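老街的门把手店要搬了，我去凑了个热闹

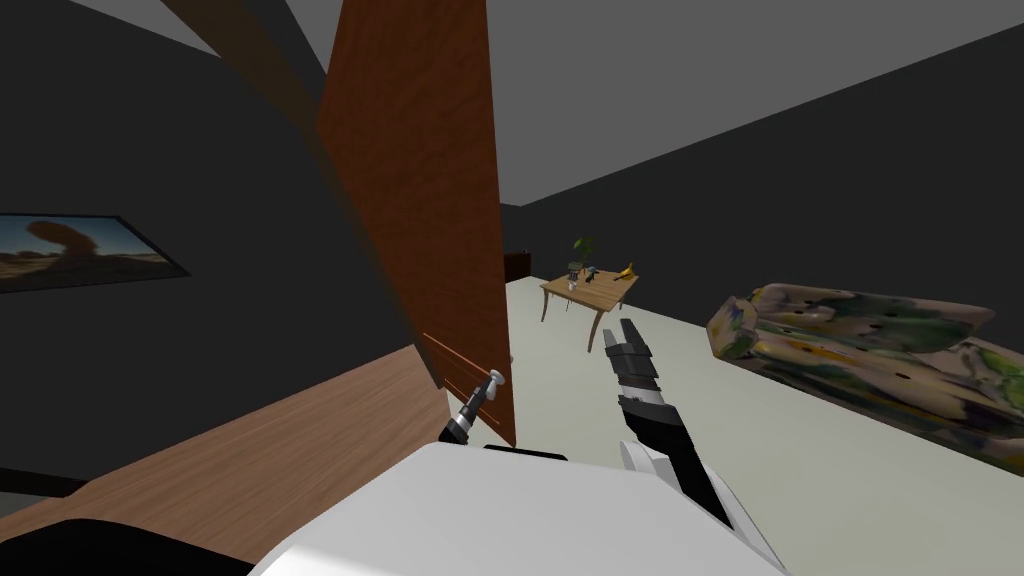

先报个信儿：开了好多年的五金铺子Jallerent，12月要从老街搬走啦，新地方在Skudard市场的二楼，坐电梯上去右手边就是。消息是店主Pirmin Mayrhofer自己贴在玻璃门上的，手写，字还挺大，我路过的时候差点以为又是哪家清仓甩卖。我跟这家店算是老交情了，家里大大小小的拉手、合页、插销，一多半都是在他这儿配的。说起来，木纹偏红褐色的门板，配一颗短短的白色圆柱形把手，端头圆圆的，就像上面那扇门那样，正是老街这一带老房子里最常见的搭配，也是Pirmin被人问得最多的一种。您要是家里也有这么一扇门，又恰好掉了把手，那这条消息您可得看完。

我是2019-10-16下午过去的，本来只想问一句搬家以后还配不配旧款，结果一聊就聊到了天黑。Pirmin这个人吧，平时话不多，你拿个把手往柜台上一放，他看一眼，转身拉开抽屉，往你手里塞一颗，完事。那天他倒是打开了话匣子，可能也是要走了，有点舍不得。他说店里登记在册的把手和拉手一共2,406种，光白色的圆头就有87种，长短粗细、螺纹深浅，各不一样，外行看着都差不多，拧上去才知道合不合。我当时心想，难怪我上回在网上买的那颗死活拧不进去，退又懒得退，现在还躺在厨房抽屉里呢！

为什么要搬？说白了还是房租。老铺面的租约年底到期，房东开出的新价钱他觉得扛不住，谈了两回没谈拢，也就算了。好在Skudard那边正好空出一个铺位，面积比现在小一截，租金便宜不少。他带我看了平面图（就画在一张旧包装纸的背面），柜台放中间，三面墙全打成抽屉，从地上一直顶到天花板。我问他上面的够得着吗，他说有梯子，卖得慢的放上头，卖得快的放下头，跟现在一个规矩。

这次搬家还有一个人得提一提，就是做木门的Tiburcio Cervantes。他的小作坊Drorkico原来在城外，这回要跟Pirmin合用新铺面，靠窗的一角归他。以前大家都是先在Pirmin这里买了把手，再拎着门板满城找人开孔，我自己就干过这种傻事，抱着一扇柜门坐公交，被司机瞪了一路。以后可省事了，门板拿来，当场量、当场开孔、当场装上。Tiburcio说太大的入户门还是得他上门，楼上的电梯装不下，卧室门和柜门就尽管往上搬。收费他也给我报了，开一个标准孔18块，把手另算，旧门上补孔要看木料，得见着东西才好说价。

我顺嘴问了他一个一直想问的问题：老木门换把手，最容易出什么岔子？Tiburcio说，十个里有八个是螺丝的事。旧孔用久了，木头松了，大家就爱换一颗更粗的螺丝硬拧，拧是拧紧了，门板也裂了。他的办法是先把旧孔清干净，塞一截木条，抹上胶，等它干透，再重新打一个细孔。等多久呢？他说至少过一夜，性子急的人不要自己弄。我听完默默想了想我家书房那扇门，嗯，已经裂了，到时候第一个送过去。

还有一件事他也念叨了半天，就是把手的高低。有些老柜子的把手装得特别靠下，年轻人搬进来嫌弯腰麻烦，张口就要往上挪。Tiburcio一般会劝人先别急，用纸胶带在新位置贴个记号，假装那儿有把手，过几天再决定。很多人贴完了又说，算了算了，还是老地方顺手。我觉得这个主意挺好，反正胶带又不花几个钱。

再说说老店这边的安排。从现在到搬家之前，Jallerent照常开门，中午也不关。抽屉里一些配不成对的单颗把手会拿出来便宜处理，Pirmin数出来有419颗，全倒在门口一个大木箱里，随便挑，挑中了自己去柜台结账。我翻了小半个钟头，翻出来一对陶瓷的（准确说是两颗长得很像的，凑近了看花纹不一样，可我就是喜欢），还有一颗黄铜的，沉甸甸的，暂时没想好装哪儿。旁边一位阿姨比我厉害多了，自己带了旧把手来，一颗一颗比着螺纹试，最后还真让她给试着了，高兴得给全店的人看了一遍！

有几样东西这次不处理，您别白跑一趟：进口的Stöckli合页和整套的门锁都会原样搬到新店去，价钱不变。已经下了订单还没来取的，Pirmin说不用着急，他那个蓝皮本子上都记着名字，搬过去以后凭名字照样能取。要是您搬了家、换了电话，最好去店里说一声，他那本子上有些号码还是老早以前的，打过去早就没人接了。

至于老铺面以后做什么，现在还没有准信。隔壁面馆的老板娘说有人来看过房子，像是要开奶茶店，卖花的小伙子又说是理发店，两个人为这个还在门口争了几句，我听着直乐。我私心希望别把那扇旧木门给拆了，那扇门关的时候要先往上提一下再推，老顾客都会，新来的总要被Pirmin喊一嗓子“提一下！”。这一嗓子以后在二楼估计是听不到了，新铺面装的是玻璃推拉门。

新店的开张日子还没最后定下来，要看抽屉什么时候打完。Tiburcio拍着胸脯说12月上旬没问题，Pirmin在旁边哼了一声，没接话。定了以后他们会在老店门上再贴一张纸，我看到了就来这儿更新。想去淘单颗把手的朋友趁早，记得把家里的旧把手拆下来带上，连螺丝一起带，光拍照片他是不认的。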